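Godonau are through to the regional cup final after beating Allura 2-1 at Parsons Park. Short thread on how it went.

Allura had the better start. They pressed high, won four corners in the first 15 minutes and scored from the last of them, a free header at the back post.

Godonau didn't have a shot until the 20th minute. The left back kept getting caught upfield and the coach moved him inside before the half was over. It settled things down.

The equalizer came right after the break. Long throw, bad clearance, low shot through a crowd. The keeper saw it late.

Attendance was 3259, the best at Parsons Park this season. The away end was full and loud until the second goal went in.

No winner in 90, so extra time. Allura lost a center half to a second yellow and Godonau scored from the free kick that followed. Fair call on the card, I thought. He was late both times.

They play Tendberg in the final in December. Tendberg won both league meetings but needed penalties to get past their semifinal. 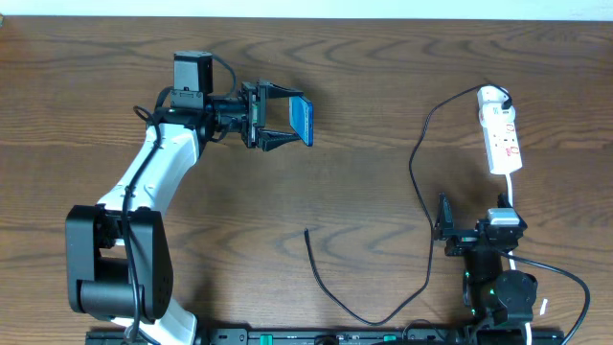

One reply says the second yellow was soft and that Allura should have had a penalty before it. I had a decent view of the penalty shout and the ball hit the defender's shoulder.

Godonau get 127 more tickets for the final than they had for this one. Members first, the rest go on sale at noon.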